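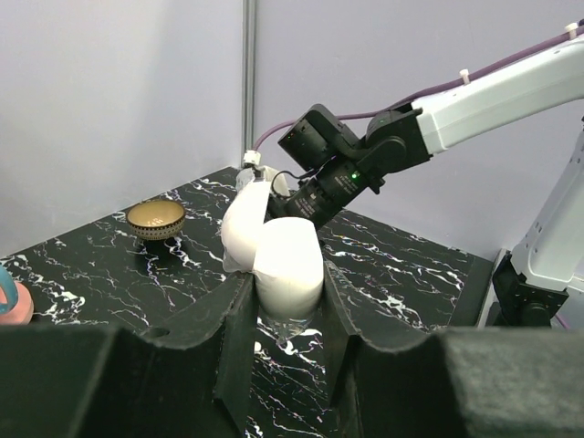 林 康平(Kohei Hayashi)
Soviden データ収集チーム/双腕操作の教示担当

2025年12月31日

年内最後の収集の記録を、いくつかに分けて書いておきます。双腕の遠隔操作で学習用のデモを集める作業です。

今期の目標は3000エピソード。1本の上限は50秒で、超えたら破棄して録り直しています。長いデモには迷っている時間が多く含まれるので、そこまで学習させたくないという判断です。

天板は黒の大理石柄です。白い筋が太かったり細かったりするので、白い小物を置くと輪郭が柄に紛れます。無地の台だけで学習したモデルをこの柄に持ってきたら、把持位置がずれました。それで12月からは柄物の比率を上げています。

一番手間がかかるのはワイヤレスイヤホンの片側。小さいし、軸が短くて細い。操作者も手首カメラの映像だけだと見失うことがあります。

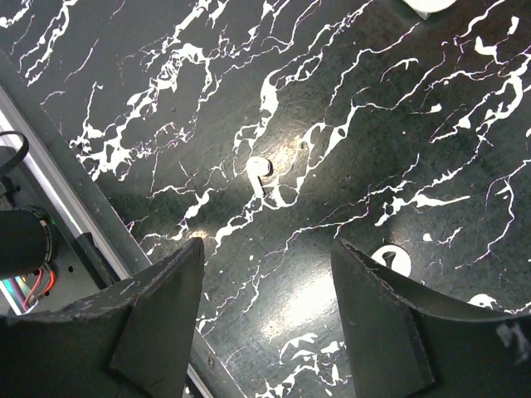
見失ったときは一度アームを引いて、固定カメラの映像で位置を確認してから入り直します。この入り直しも1本のデモとして残しています。推論時にも同じことが起きるので、うまくいった動きだけ集めても足りません。ただし、指先で物を弾いてしまった回は別フォルダに分けます。

反射も問題です。天板に艶があって照明が白く映り込みます。露出は固定にしました。自動のままだと、アームが動くたびに明るさが変わって後処理が面倒でした。

配置は15エピソードごとに変えます。動かすのは小物が中心で、棚とカップの並びは日ごとに固定。全部を毎回変えていた時期もありましたが、準備の時間が収録より長くなってやめました。 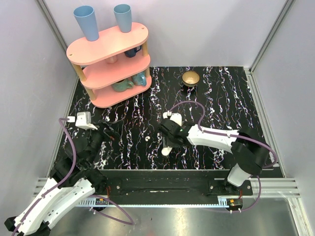 固定カメラ側から見た作業台。奥に3段の棚と小鉢。

ラベル付けは坂本源治さんと2人で分担しています。ツールはWekix。「つかむ」の開始を、指が閉じ始めた時点にするか、物に触れた時点にするかで、最初は2人の基準がずれていました。今は閉じ始めで統一し、古い分も付け直しています。

付け直しの残りは9セッション。年明けはここから再開します。

手順書の更新版は坂本さんの確認が済み次第、チームの共有に置きます。基準の変更点は冒頭にまとめました。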